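The 171 was late and then it wasn't coming at all. So she walked. Kasten Street, the long way, past the laundromat with the broken sign, past the Cadari with its chairs already up. Rain in her collar. She had told herself on the phone it would take ten minutes – in and out, keys through the slot, done.

It took ten minutes just to get the door open.

Third floor. The hall light still on a timer, still too short. She used to run the last flight to beat it. Tonight she let it click off and stood there feeling for the lock.

Inside, everything smelled like paint. The landlord had been in already, white walls, white over the nail holes, white over the pencil marks by the closet. He'd kept 200 of the deposit for that. He could have it. The bed gone, the rug gone, her brother's awful lamp gone down to the curb in July and taken by somebody inside an hour.

The table was still there. Too heavy, that was the reason, the one they both gave. Neither of them would pay for the truck.

She put her hand on it. The grain going off at a slant the way it did, so you could never set a sheet of paper down and feel it was straight. They had fought across this table for most of a winter. Money, mostly. Then his mother. Then Edine, the job in Edine, would she or wouldn't she, and her saying maybe so many times it stopped being a word.

And then the case. She saw it and her stomach went.
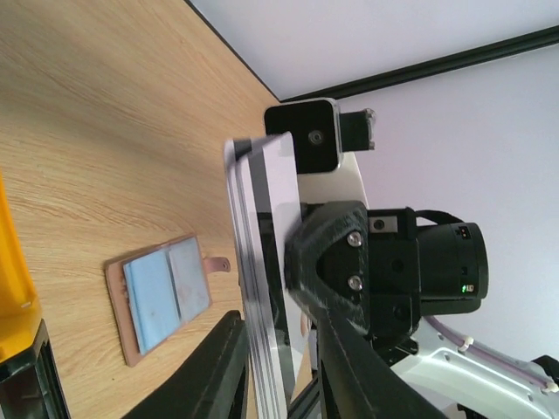
The phone case, open on the table.

She didn't touch it at first. Stupid. It was a phone case. She had bought it for him at the airport in Cusex, 32 dollars, too much, and he'd laughed and said it was pink. It's tan, she said. It's pink, he said. They asked the woman at the gate, who said it was kind of both, and he carried it for four years after that, pink or tan, through two phones and a cracked screen.

So he'd been here. Today? Yesterday? He had a key too. He'd come up the same stairs in the same dark and stood where she was standing and left it lying there like that, open, the little tab sticking out onto the wood. The pale blue inside. Smudges on it.

Left it or forgot it. That was the whole question and there was no way to ask it.

She could text. Found your case. Three words, he'd answer, he always answered. Then what. Then where are you, then are you ok, then it's midnight and she's missed the last bus as well, the 488, which only ran till eleven anyway.

Her phone buzzed and she jumped. The landlord. Keys by tonight pls.

Ok ok.

She closed the flap. Opened it agian. There was a crease down the blue part and she ran her thumbnail along it, top to bottom, and thought of the gate and the woman's face, so serious, giving it real thought.

Then coat, bag, light. Keys in the envelope, envelope through the slot downstairs. She was halfway to the corner before she let herself put a hand in her pocket and check that it was there.

Still raining. She went the short way this time, past his old office, walking fast, not realy looking up.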